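I went to watch robots tidy up, and I'd go again

My sister thinks I'm soft in the head for spending a free November afternoon on a train to Stillholm so I could stand behind a line on the floor and watch a pair of mechanical arms fuss over a basket. She may have a point. But the Grillen open day had been on my calendar for weeks, it was free, there was soup, and I came home with more opinions than I left with, so you're getting them.

I should say I'm no engineer. I worked in a stockroom for years, mostly sorting small fiddly things into other containers for small fiddly things, and I've been reading about how machines would do that job since before I started it. So when the leaflet said the main demonstration would be "everyday tidying", I was in. I wanted to see how they'd get on with the boring stuff, the part of the day no one puts in a film.

The leaflet also said 721 people had signed up. It didn't feel like that many, but it's a big building, with rows and rows of benches going off into the distance under strip lights, and people spread out. Most of the crowd gathered at the far end for the Tromar talk, which had slides and a microphone that worked. I lasted ten minutes. I'd come to see something get picked up, so I wandered off to the benches and found a wooden table with two black arms and a lamp on it, and that was me for the next hour and a half.

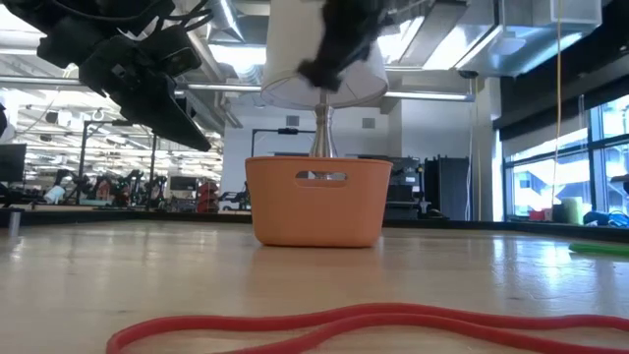
A gripper with hold of the lampshade, over the orange basket. Big windows, lovely light.

I'll tell you what surprised me, and it's how quickly I started minding. There's a lampshade, there's a gripper on the lampshade, and my shoulders are up round my ears. It's only a lamp! I've knocked over better ones with the hoover. But fabric gives when you squeeze it, and I know from my own hands how you have to sort of ask a lampshade to move, and I couldn't stop wondering how you'd ever put that into numbers.

A woman next to me with a pushchair had the same look on her face. We didn't speak, we just winced together.

What I think people get wrong about this sort of thing (and I include most of the newspapers) is that they expect a show. They've seen the clips with the music, where everything's speeded up and something does a backflip. Then they come to a real room and the arms are slow, and there are cables everywhere, and they feel cheated. I heard one chap mutter that his toddler could do it faster. Well, yes. Mine could too, at that age, and she'd have eaten half of it.

Slow is fine by me. I was slow for my first two months in the stockroom and they kept me on. If I'm going to have one of these things in my kitchen one day, or more likely in whatever home my children put me in, I would very much like it to have been slow somewhere first, in front of people, with a lamp that doesn't matter.

And the job's harder than it looks. Rubber bands, of all things. Have you ever tried to pick up one rubber band from a heap? You get four. I once had to divide a sack of them into bags of 98 (don't ask me why, it was something to do with the old labels) and by the end of the shift I was seeing them when I shut my eyes. They tangle, they roll, they lie down flat on the wood so there's nothing to get hold of. If you wanted to invent an object purely to annoy a machine with two fingers, you'd end up with the rubber band.
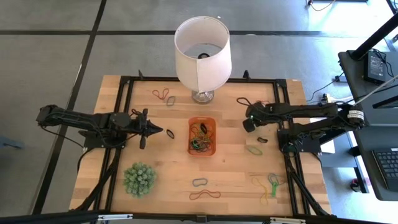

A reader, Ciobanu, wrote to me after I'd put a few lines about the visit online, and didn't agree with a word of it. Why would anyone spend good money teaching a machine to do what a bored teenager can do with one hand, was the gist, and wouldn't it be better spent on the bored teenager? I've thought about that a fair bit. I haven't got a neat reply. I'd happily see the money spent on both, and I don't believe for a second that if you closed every robot lab tomorrow the cash would find its way to the youth club.

But I do take the point about work. I'm not daft. When I left the stockroom there were fewer of us than when I joined, and it wasn't arms that did it, it was a new computer system and a man with a spreadsheet. The arms, if they come, will come after that, and by then a lot of the decisions will have been made by people who've never sorted anything smaller than a suitcase. That's my real grumble with the open day. There was plenty about what the machines might do and hardly a sentence about who'd be asked first. I'd have liked a table with someone from a warehouse sat behind it. I'd have liked to be asked myself! I had views on basket height.

I mean it about the basket, too. A basket with slots in the sides is a menace for rubber bands, because they poke through and hook over the edge, and there you are unpicking them at the end of the day. Anyone who's done the job would have told them that. Perhaps it's deliberate and they want the awkwardness. The leaflet didn't say.
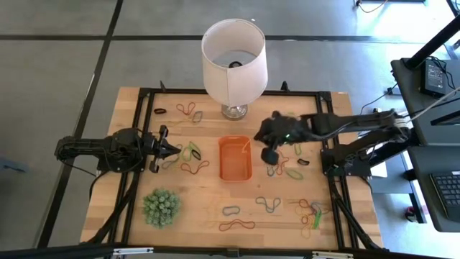
Another message, unsigned this time, put it better than I've managed to: the visitor said they'd gone in expecting to be frightened or bored, and had come out feeling oddly protective, and wasn't sure that was a good thing either. No, me neither. It's a funny business, rooting for a pair of pincers. I caught myself whispering "go on, go on" at one point, the way I do at the snooker.

So should you go, if they hold another? I'd say yes, and take your mum, and skip the slides. Stand at a bench for longer than feels polite. Let yourself get bored and see what you start noticing. And fill in the feedback card, because there was a stack of them by the soup when I left and hardly any had been written on. I used both sides of mine. The basket got a paragraph to itself.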